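The bench room at Goltby is small, and the woman who runs it apologizes for none of it. She has been setting up work tables for 12 years, and she lights up the moment you ask about one.

"People want to talk about the big stuff," she says. "I want to talk about the tabletop! Give me a good surface and I can work all day."

The table she is proudest of came from Kemppainen in February, after 2 others went back. She spent an entire afternoon leveling it, then did it again the next morning because she liked doing it.

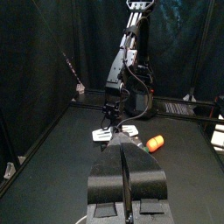 WORKSHOPS & WORK SPACES

Cables are her other great subject. "I love a cable with a bit of slack in it, a nice easy loop," she says, drawing one in the air. "Pull it tight and you'll be back in there with a screwdriver by Friday lunch, I promise you."

Screws she keeps in Tusel drawers, sorted by length and then by head, and she can find the one she wants without looking. She bought 2,000 of them last year and is already running low on the short ones (she blames the brackets).

What would she change? "More shelf! Grurel makes a deep one that would go right along the back wall. I've measured for it 3 times." She has the tape measure out again before we've finished our coffee.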